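Fliten garment package: anyone paying for it after the trial?

Forum: Home and Service Robots > Products and Kits > Reviews

1. First impression, and a question about price

reijo_p
19 Oct 2024

Hello all. I am writing because we must decide soon if we continue with the Fliten garment package after the trial period. For those who don't know it: Fliten is a software package for humanoids, sold by Brurnutis as a yearly license. It promises putting clothes on hangers, hanging them on a rail and taking them down again. The price offered to us is 940 per month with support included. We are a small service company and for us this is serious money.

My impression until now is mixed. The hanger work with two hands is better than I expected. The walking part is what I don't trust yet. I would like to hear from people who have used it longer than four weeks.

venla.a
Reijo, we had it from January until the summer. I agree about the hands. With shirts and thin jackets it was good, with heavy wool coats not so good, the shoulder was slipping from the hanger end. Support told us to buy hangers with wider shoulders. We did, and it helped a little.

In my opinion 940 is too much if you only hang clothes. Did you ask for the price without support? They don't show it on the website, but we got such an offer.

talpur_fan
I don't understand why anybody rents this. Talpur does hangers too and you pay one time. Yes, you have to teach it every garment yourself, but after that it is yours.

reijo_p
I looked at Talpur. "Teach it every garment yourself" is exactly the problem, we are only two people here. How long did the teaching take you?

talpur_fan
For a T-shirt, one evening. For a coat with lining, I must admit, 18 hours in total, and I am still not happy with the collar.

venla.a
Then please count your hours also as a price.

muthu_v
I have to disagree with Venla on one point. Wide hangers made it worse for us. With shirts that have a narrow neck opening, a wide hanger is more difficult to put inside. We went back to normal wooden ones. Maybe it depends on the hands you have mounted.

2. Height and steps

impi_m
My question is about reach. The manual says the rail should be "in comfortable working height" and gives no number. Do you change the rail or do you raise the robot? Our rail is fixed to the wall, so I cannot move it.

reijo_p
We raised the robot. It is a simple step platform from pine boards, in two levels, set between the bed and the rack. The dealer in Brodton offered a ready metal one but I found it expensive. Ours is unfinished wood and I would maybe sand it next time.

muthu_v
Be careful with steps. The manual allows them, but in the license text I read that falls from a raised surface are not covered. Ask for this in writing before you sign. Also think about where the cables go, both on the robot and on the floor.

impi_m
Thank you Muthu, I did not see this in the text. Reijo, can you show how much space you have around the platform? My room is narrow.

reijo_p
Of course. The garment in the second one is a yellow long-sleeved shirt, on a wooden hanger. 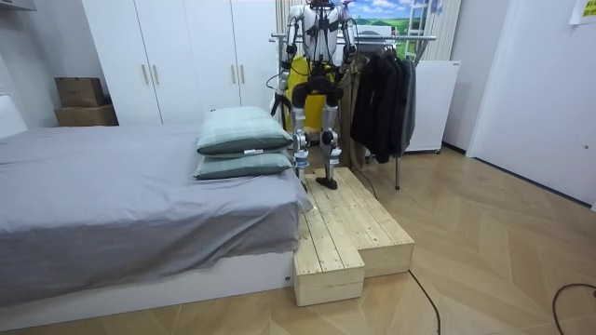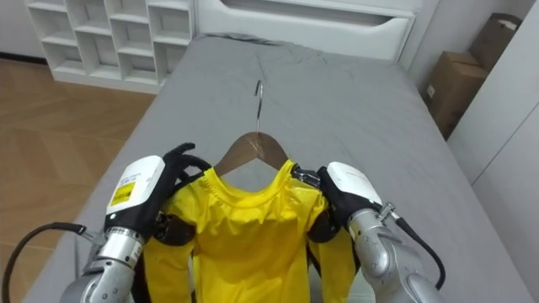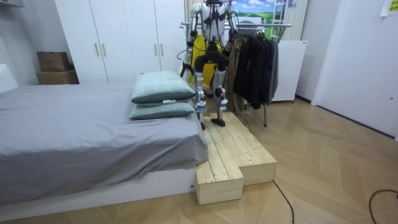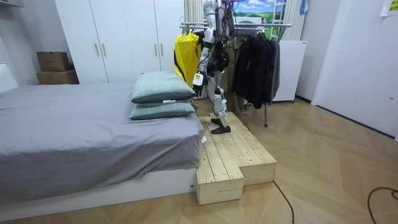 3. What we asked from Brurnutis

reijo_p
I sent them these questions and will write the answers in this thread when I have them:

- Is a fall from a step platform covered, yes or no?
- What is the monthly price without support?
- Can we pause the license in months when we have no work for it?
- Which hanger width do they test with?

venla.a
For the pause: in our time it was possible once a year, but you had to tell them one month before. I don't know if it is still so.

talpur_fan
With Talpur you can pause as long as you want :)

impi_m
Please write also if they say something about rails fixed to the wall. I will wait with my order until then.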